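Palent Party Bag, White with Pastel Bunting

The Palent is a flat-bottomed white paper bag with a printed pattern of pastel bunting flags and dots. It is supplied flat and opened by hand. Once the base is creased it stands without support and can be filled from above. Handles are not fitted.

Bags ship in packs of 76, banded in four equal bundles. Store flat, away from direct sunlight – the pastel inks fade on long exposure. The bag is intended for dry goods and wrapped items. It is not rated for liquids or for direct contact with greasy food.
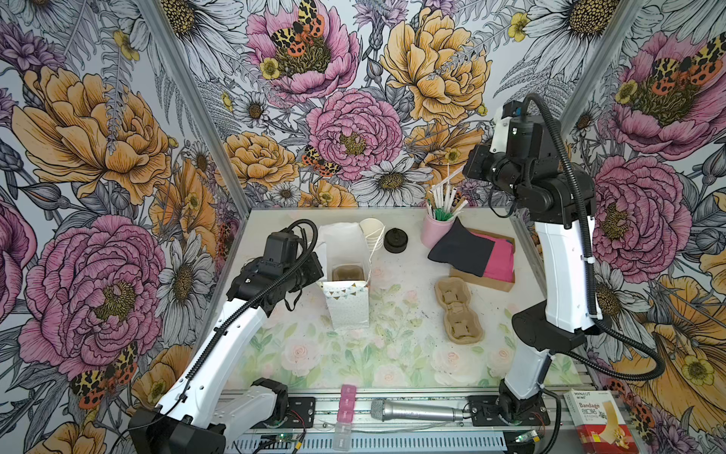 Filling order affects how well the bag holds its shape. Place the heaviest or widest item first and press it down to the base fold. Molded pulp is a suitable first item: the tan pulp cup in the bag here leaves the printed side upright. Paper cups should be stacked and packed separately, and drinking straws are easier to reach when kept standing in a cup on the table, as with the white and green ones in the pink cup.

Matching items are listed under Gandier (paper cups) and Plalow (straws). These are sold separately and do not count toward the Palent carton quantity.

Carton: 11 packs. Split cartons are available – allow one extra working day. Orders received by Monday noon leave the same week.

Drakos Paper Goods | Contact | Terms of sale | © Drakos | Back to top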